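**To:** refurb-list
**From:** Dorottya Kiss
**Subject:** Re: [refurb] Stripping the Dell towers, what to keep

Peninah Khaemba wrote on Friday:

> We're getting another load of office towers from Gittins in December and I'd like the parts sorted the same way by everyone this time. Last load we had drive carriers in three different bins and nobody had labeled the graphics cards. Can somebody who has done the Dells write down the order they work in? Also, do we keep the carriers or toss them?
>
> Peninah

Hi Peninah,

I have one open at the moment, so I'll write it down while it's fresh. I lay the tower on its side with the panel off. On this model most of what you want to grab is blue: the drive carrier, the latch by the power supply, the slot covers at the back. The power cables run through the same area as the drives, so move them aside before you pull on anything. 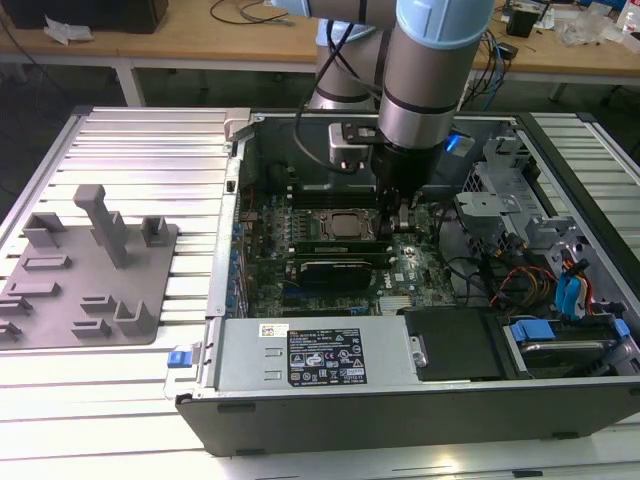
Should the hard drive come out before the graphics card?

Take the drive first, carrier and all, and put it straight in the wipe box. Everything else can wait on a shelf, but a drive with somebody's files on it shouldn't.

As for the carriers, keep them. Corina sold a bag of 5 last month to a man who had bought bare cases, and we had to turn down the next person who asked.

Then the cards. Write the full model on the tape, because "Nvidia card" is no use to Sándor when he does the listings. The one in this machine has its name along the edge, NVIDIA QUADRO K620, and you can read it without unseating the card. Memory goes in the antistatic trays, same size together. I leave the processor in the socket unless the board is going to scrap.
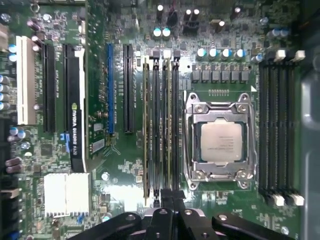

## Bins

- Drives: wipe box, locked cabinet
- Carriers and blue latches: bin 3
- Graphics cards: bin 5, taped and labeled
- Power supplies: bottom shelf, label side up
- Boards with processor: flat, one per bag

We're down to 230 antistatic bags. If the Gittins load is as big as the last one we'll need more, so please order before it arrives.

Dorottya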